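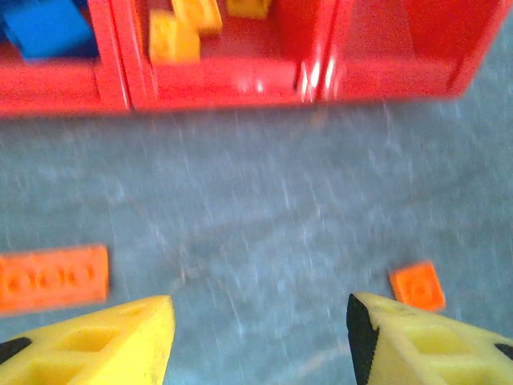

Solier Pick – grasp planning and sorting for wrist cameras

Runs on the arm you already have. Takes the wrist camera feed, finds the parts, picks a grasp, sends it to your controller. No overhead camera needed.

What it handles
Small parts on the floor or a table, mixed sizes, a compartment bin to sort into. Color sorting works out of the box – blue in one slot, yellow in the next, you set the rules in a text file. Smeared frames while the arm is moving get down-weighted, not droped. Carpet is fine, speckled too.

New in this version
– re-plans mid-approach if a part shifts
– finger width check before closing, so small tiles next to a fingertip don't get shoved away
– divider walls modeled as obstacles (glare on shiny plastic still trips it up sometimes, fix planned for January)

Ships with more than 200 sample grasps and two gripper profiles. Add your own with the Plamix editor, seperate download.

License: 1999 per arm, one time. Order code 3564. Updates free for 2 years.

Trial and setup questions – Nattawut Rungrueang. Bulk orders, ask for Lamai.

Contact | © Drirnau | Back to top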